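The room upstairs, and the room below it

When Sulora moved into its present premises, the building had been a furniture showroom for long enough that the marks of sofa feet were still in the floor. The landlord wanted it taken as it stood. Seo-ah Cha, who runs the office side of the company, agreed to that on one condition, that the mezzanine stayed.

"Everyone told me to take it out," she says. "It makes the back of the room darker, it costs money to heat and you can't put anything heavy on it. But we had nowhere else for people to sit quietly."

Mezzanines have come back into fashion with small firms that need a workshop and an office and can only pay for one of them. The idea is simple enough. Messy work goes at the bottom, desk work goes at the top, and the landlord charges for one floor. Getting it to feel like a decent place to spend eight hours is harder, and most of the effort goes into three dull subjects: light, air and where to put the chairs.

Light came first at Sulora. The window wall gives plenty of it until mid-afternoon, and there is a tree outside that takes the edge off in summer. Under the mezzanine there is none to speak of. Bo-ram Oh, the designer who drew up the plan, left the beams on the underside exposed and had them painted white, then fixed fluorescent tubes beneath. A lowered ceiling would have looked neater, she says, but people would have felt it on the tops of their heads.

"I measured what we would lose and it was the height of a shoebox," she says. "That is a lot when you are already under a platform."

The front part of the ceiling was treated differently. It is flat and white, with round recessed lights and a projector hung between them for the Friday meeting. Oh would have liked warmer bulbs. She was overruled by the people who work there, who wanted to see the true colour of what was in their hands.

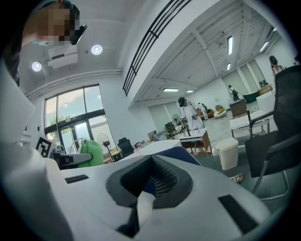 Air has been less of a success. The building's ducting runs high up, above the windows, and it does a fair job for anyone standing near the front. Further back it hardly reaches. A quote to extend it came in from Cendilico at a figure Cha describes as "a year of coffee and then some", and the work was put off. For now there is a standing fan on a tall pole, which was bought in a hurry during a hot spell and has stayed ever since.

Then the chairs. The firm spent £1,782 on seating in its first round, mostly plain black office chairs, from a dealer in used stock called Bang. A few bright green ones came as part of the same lot. Damilola Afolabi, who looks after the workshop floor, expected them to be left until last. They went first.

"People like to know which one is theirs," he says. "With a black chair you come back from lunch and it's gone."

The tables are white, and opinions on them are mixed. They throw light back up and make the room look bigger, and small parts are easy to find on them. They also show every pen mark. Afolabi wipes them down on Friday afternoons and says the rule about clearing up at the end of the day is kept by half the staff, on a good week.

Storage was bought late and it shows. There is a wooden cabinet at the back that came from Bit-na Yang's old flat and was meant to be a stopgap. Yang paid £209 for it new and has no plans to ask for it back. It holds more than the metal units it was due to be replaced by, and the doors close quietly, something the people upstairs care about more than she expected.

Noise, in fact, is the main complaint from above. A railing stops a person falling but it does nothing about a conversation. Sulora tried felt panels from Zurkum along the mezzanine edge, at £359 the set, and took them down again after a fortnight. They did soften the sound. They also blocked the view down, and the staff found they had been using that view all day, to see who was free and who was not.

"You lean over and look," says Seo-ah Woo, whose desk is nearest the rail. "It saves a message."

The railing is plain black metal, and it was left by the showroom. Oh had drawn a glass one. She now thinks the old one is better, as it does not need cleaning and people hang their coats on it in November, though they have been asked not to.

There are 17 people on the payroll and the room would not hold many more. Cha has looked at two larger units on the same road, both on a single level. She has not made an offer on either. The lease runs for another two years, and the ducting quote is still pinned up beside her desk.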